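August, Plivar trial notes, evening

Second pass at the Plivar sim package before we tell Killenell yes or no. Licence is on trial until Kristýna sends the form back. Kanchan on the config, me on the controls, Lâm in and out.

Install was fine this time. Old physics cache had to go first, the readme doesn't say so. Overhead view loads by default, two arms, gripper views on separate tabs. Kept the stock table and the brown rod task. Right gripper has hold of a small brown piece in the overhead view, left one open and clear of it.

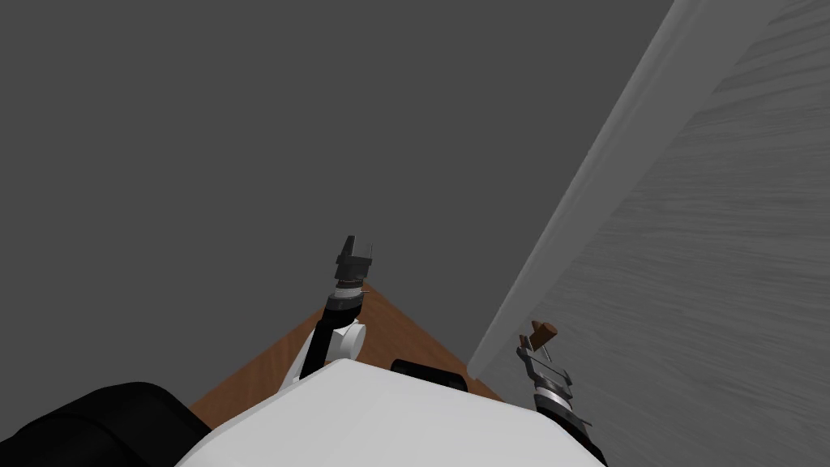 Does the trial licence cover both arms, or do we pay for the second?
Both arms are in it. What's extra is the batch runner, and that is quoted per seat.

Ran 34 episodes by hand before the break. Logging on for all of them, files land in the dated folder, naming is ugly but sorts OK. Reset takes 2 seconds, much better than Yurchenko, where I used to go and get coffee.

Things that bugged me:
- gripper view tilts with the wrist and there's no horizon lock. Kanchan thinks there is a flag. Couldnt find it
- friction on the rod is one number for the whole object. Want ends and sides seperate
- undo in the scene editor only goes back one step
- wrist tab open, fingers wide, rod lying outside them to the left near the rim – easy to misjudge the sideways offset from this view alone

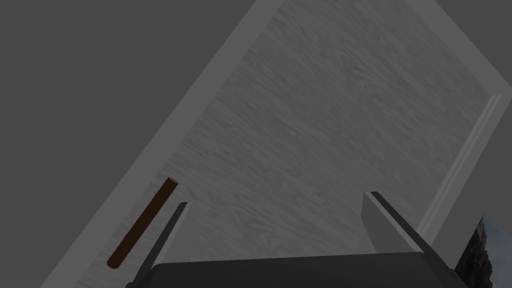
Can we bring in our own objects without going through Plivar support?
Own meshes load from the assets folder as long as the collision shape is a simple one. Anything concave has to be split first, and their splitter is slow.

Tried it with the Trastedley bracket. Split OK, loaded OK, mass came in wrong by a factor of 1000 (grams/kilos, my fault). Fixed in the object file, not in the editor, the editor rounds it.

Oľga asked about rate. Control loop holds at 66 Hz with the gripper tabs open, drops if you turn on the contact overlay. Leave the overlay off for recording. She also wants to know if it exports to our old log format – it does, but timestamps are from sim start and we need wall clock. Small script, Lâm says he has one.

Back to the rod for the last block. Changed finger stiffness from stock to 400, felt better on the stick, less twitch. Only me driving so don't read too much into it. Bohumila should have a go cold, with no coaching, and write down where she gets stuck.
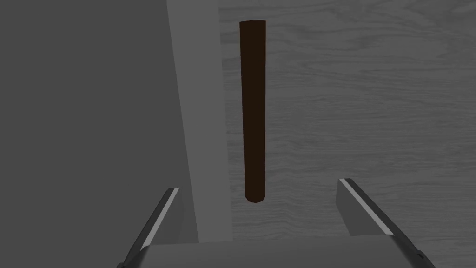
*Gripper view, fingers open, rod upright between them and clear of the palm.*

Leaning yes on the base package, no on the batch runner for now. To do:
- ask Plivar re horizon lock + per-face friction
- Kanchan: put the cache step in our own setup page
- Lâm: timestamp script
- copy the 34 episodes off the local disk before anybody reinstalls
- get the per-seat quote in writing for Killenell, Kristýna has the contact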